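Werkis Teaching Station

Two-arm workstation for teaching assembly tasks by hand and by remote control

Overview

The Werkis Teaching Station is a complete bench-top system with which an operator shows a pair of robot arms how to carry out a manual task, either by guiding the arms directly or by controlling them from a separate operator seat. It is intended for university laboratories, technical colleges and industrial training departments that need consistent, well-documented demonstrations of small-part handling.

The station is supplied with two arms, two jointed hands, a task board with loose parts, an operator console and the Harasym recording software. All items are checked together before delivery and are covered by a single service agreement. Individual items may be ordered separately by institutions that already hold part of the system.

Showing the robot a task

Two teaching methods are provided, and both may be used within the same session.

In hand guidance, the operator stands at the table and moves the arms by hand. A switch on the console releases the joints, after which each arm supports its own weight and follows light pressure. Hand guidance is recommended for setting start positions, for teaching broad movements across the table and for correcting a single stage of a task that has otherwise been shown well. The hands are opened and closed from a foot pedal in this mode, which leaves both of the operator's own hands free.

In remote control, the operator sits at the console and wears a pair of Astulen gloves. Finger and wrist movements are passed to the robot hands, and the view from the head camera is shown on the console screen. Remote control is recommended for all work that depends on the fingers, such as gripping a knob, placing a peg or moving a part from one hand to the other. The amount of arm movement produced by a given movement of the operator may be reduced for fine work. Most operators prefer the reduced setting when a part has to enter a hole or slot.

Changing from one method to the other does not interrupt the recording. The software marks the point of change, and the two portions may be kept together or separated afterwards.

The task board

The task board is a white fixture board with raised sub-plates, slots and pegs. The loose parts are blue, so that they stand out from the board in the head camera view. They include pegs, cylinders, a bar and a knob, and they differ enough in size and shape to call for different grips. A knob is best held with the whole hand closed around it, whereas the smallest pegs need the fingertips only. 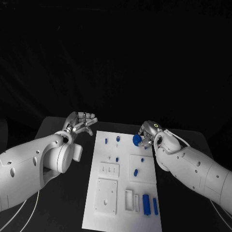
It is advisable to begin a new operator with the larger parts and to introduce the small pegs once the first session has been reviewed. The order of work is left to the institution. A printed set of 13 graded exercises is included, starting with single-handed lifting and ending with tasks in which one hand steadies a part while the other places it. Each exercise sheet gives the starting layout, the finished layout and the points at which an attempt should be abandoned and restarted.

Replacement parts are available individually. Boards made to a customer's own drawings can be supplied on request, provided that the drawing shows all hole positions and the intended colour of the loose parts.

Recording and review

Harasym records joint positions, hand positions, grip commands and the head camera view on a common clock. Recording is started and stopped from the console or by foot pedal. At the end of each attempt the operator is asked to keep, discard or annotate it, and no attempt is added to the library until one of these has been chosen.

The internal store holds around 2000 demonstrations of ordinary length. When it is nearly full, a notice is shown on the console and older material can be moved to the institution's own server. Recordings are exported in open formats, and a description of every field is included with the software.

The review screen shows the camera view beside a plot of the arm movement. Two attempts at the same exercise may be played together, which instructors have found useful when explaining why one approach to a part is steadier than another. Pauses, dropped parts and repeated grips can be marked by hand – the software does not attempt to judge them.

Thitima Intarasuk, who leads the teaching programme at Werkis, advises customers to keep a portion of their imperfect recordings. "An attempt in which the operator misses the hole and recovers is worth labelling and storing," she writes in the operator handbook. "A library made up only of clean runs gives the robot very little to go on when a part is slightly out of place."

Installation and safety

The station requires a level table able to carry a working load of 2450 newtons, a standard mains supply and clear floor space on all sides. A plain, dark backdrop is recommended behind the table. Cables should be routed so that they remain clear of the hands throughout the full range of movement, and this should be checked again whenever the arms are repositioned.

Emergency stop buttons are fitted at the console and at the table. Under hand guidance, arm speed is limited and the arms halt if the pedal is released. Under remote control, nobody may stand within reach of the arms, and the arms will not respond until the table side has been confirmed clear. The customer remains responsible for a local risk assessment. A model assessment is supplied as a starting point.

Training and support

Installation includes 2 days of instruction on site for up to four operators. Refresher courses are held at the Werkis training rooms each September and can be booked by any institution with a current service agreement. Software updates are issued under the same agreement.

The optional Lostness module adds practice sessions in which the camera view is delayed or briefly withheld, for operators who will later work over long-distance connections. It requires the remote control console and cannot be used with hand guidance.

Ordering

Quotations are prepared individually and remain valid for two months. Enquiries should state the intended tasks, the table to be used and any existing equipment to which the station must be connected. Please address them to Jade MacDonald, Customer Projects, Werkis. Demonstrations at our premises may be arranged by appointment, beginning at 10 am.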